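Table Flowers: Stem Work and Placement

Notes on arranging cut stems for a long table, from the Basero workroom. The set covers the handling of a mixed bunch and the position of a finished arrangement on the tabletop. Names of varieties are left out, as the bunches came from the Plikau market under a single lot number, 587, with no list attached.

All stems were conditioned overnight in a cool room before work began. Buckets were filled to one third. Floral preservative was dosed by the packet, and the buckets were rinsed with plain water beforehand. The workroom keeps its own log of water changes, which is not reproduced on this page.

Working order was fixed at the start: line material first, then berries, then flowers. Line material sets the height and spread, so any error in it carries through to everything placed later. 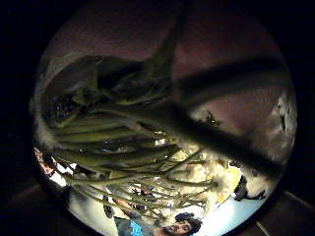
Magdolna Vass

Pale green stems, smooth and close to parallel, spreading toward thin tips. The dark knobby cluster between them reads almost black, with faint reddish-purple highlights. White and cream material to one side, with a small patch of yellow in it.

A bundle of this density is best divided before it goes into a container. Hold it at the binding point and turn it a little with each addition — the stems then lie in one direction and do not cross. Side shoots below the binding point are removed. Berry-like clusters should be handled by the stalk, as the skins mark easily.

Stems are recut at a slant after binding, all in one pass. The knife used in this workroom is a Bozsik folding model with a straight blade. Shears are kept for woody stalks only. Budget for the flowers and greens together was 192, with containers charged separately.

For placement, the usual rule in the workroom is to keep the main mass of flowers off the center of the table and let a single long line carry the eye back along it. The tables are 900 mm deep. Plates and glasses need 600 mm of that, and the rest is available for flowers.

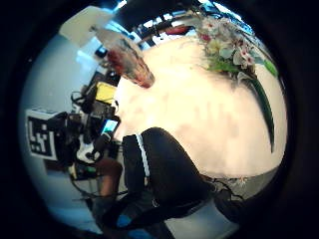 Reading time: 2 min

White blossoms with pink and magenta speckled centers, set among green leaves on a pale cream tabletop. One long, dark green leaf leaves the group in an arc and tapers to a narrow point near the table's edge. The tall glass holds a streaky reddish-brown mixture, a warm color on the pale tabletop.

A curved leaf of this length needs support at the base only. Wiring the full length flattens the arc and shows from the side. If the leaf drops during the day, recut the base and reset it deeper in the foam. Leaf shine products are not used here.

Containers and foam: Stoteck, standard range. Foam is soaked by letting it sink under its own weight and is discarded after one use.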